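Loading the Novby dish rack, part 3: bowls

I do the big bowl before anything else, while there's still room between the tines. 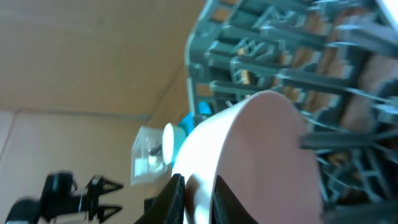 Pramila Vashisht swears by the opposite order, small lids first and bowls leaned over them, and says hers come out fine.

1. Take the bowl by the rim and tip it on its side.
2. Slide the edge down between two tines and let go slowly!
3. Stand lids upright in whatever gaps are left.

Caution: please don't stack a second bowl inside (I've chipped two that way).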